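Student Projects > Robotics > Spring Reports

April 29, 2020
By Meenakshi Gowda

So my part of the project was the pepper. I know, it doesn't sound like much! When our group split up the work, Thirumalai Krishnan got the control code, Tsehay Tesfamariam got the logging, and I said I'd take "the task," thinking that would be the easy bit. The task is to get a toy pepper and a plate to meet on a toy kitchen counter, with the arm doing all the work. I've been thinking about vegetables ever since.

We picked the kitchen back in September because Ms. Hosoda (Sachiko Hosoda, our advisor) wanted something with clutter in it. Our first plan was colored blocks on a bare table and she said, very nicely, that she had read that report before. A kitchen has a sink you can drop things into, a faucet you can bump, and walls in places you forget about. It's also way more fun to look at when you're tired.

The rule I wrote for a run goes like this. The pepper starts wherever the person setting up wants, as long as it's on the wood and the arm can reach it. The plate gets put down too, and it doesn't have to be in the same spot as last time. Then the person driving has to close on the pepper, lift it, and let go over the plate. If it rolls into the sink the run still gets saved, but Tsehay tags it as a miss. I wanted to throw the misses out at first and she talked me out of it, and she was right, they ended up being the ones we learned the most from.

The hard part for me was the angle of the fingers. A bell pepper is fat at one end and if you come down on the shoulder it squirts away from you. We gave the long skinny chili pepper a turn too, and that one is a different animal, you have to get really low and line up across it or you're just pinching air.

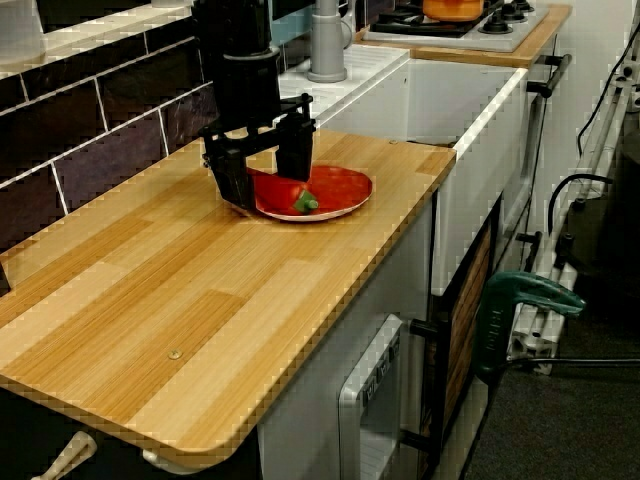
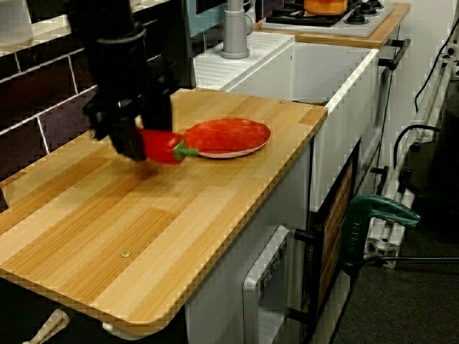
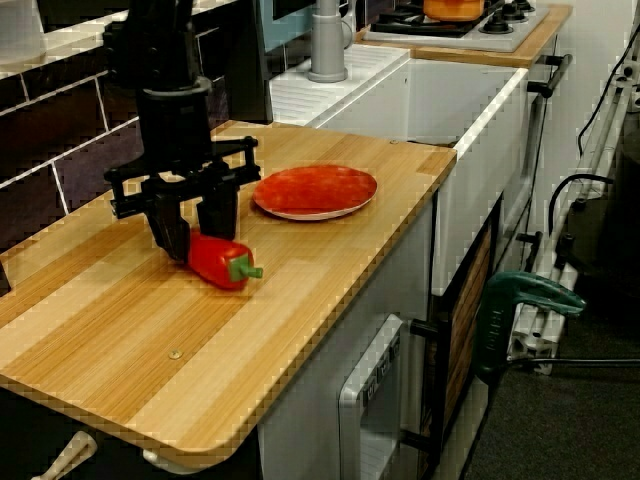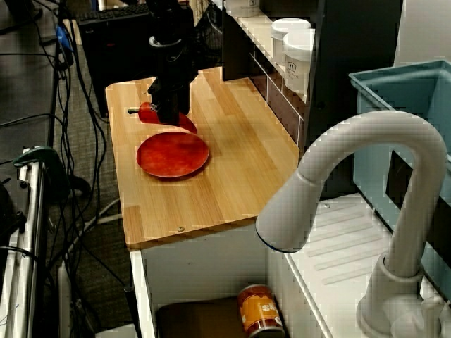 Bell pepper in the first three, chili pepper in the last one.

My goal was 50 saved runs and we made it, with 2 people trading off on the controls so our hands wouldn't cramp. My best streak was seven clean ones in a row, and then I got cocky and dropped the next one straight past the plate. Thirumalai still brings it up.

Things I'd change: I would write the starting positions down before each session. I made them up as I went, and when I looked over the log afterward I clearly have a favorite spot, so a lot of our runs start out looking kind of the same. I'd also slow the arm down for the last bit on the way to the counter. We did try that near the end and I liked it a lot better, but by then I only had time for a few runs and I don't want to claim anything from those.

Next up is Thirumalai's half of the report, where he takes my runs and sees if the arm can learn anything from them. I'm told it will have graphs. Thanks to Úna Mulligan for reading my first draft and crossing out most of the exclamation points (I put some back).

Related reports
Drernis: a line follower that hates corners
How we wired the Catholm sorting bin
Sarico team notes, part 2
Picking a gripper on a student budget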